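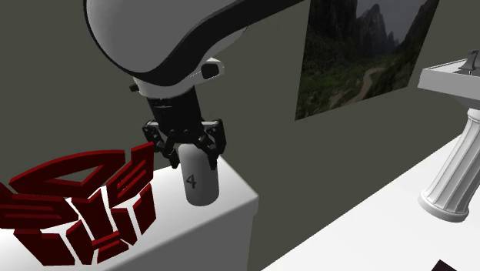
The practice cell on screen, with the arm holding canister 4 just over the table.

Those of you who have stopped by the training corner at Nirnolel since July will know the simulated arm well by now, and I'm happy to say it is staying. The idea is simple enough - before the real arm takes over canister handling on the Ritchie line, everyone who will work beside it gets to try the moves on a computer first, as often as they like and with no harm done if something gets dropped.

Lachlan MacLeish, who has been moving canisters by hand longer than most of us have worked here, has already run 100 practice lifts and is now showing the rest of the packing crew how it's done. He tells me his shoulders are looking forward to the change, though he'll miss the chatter at the old bench, and I think a good many of us feel the same way.

On a busy shift the crew lifts nearly 1,000 canisters, so this is a big change in how the day goes. Two people per shift will move over to running the cell and checking fills, with pay grades staying as they are. If you'd like a turn, or you'd just like to come and watch (you're very welcome to!), put your name on the sheet by the Nollix lockers.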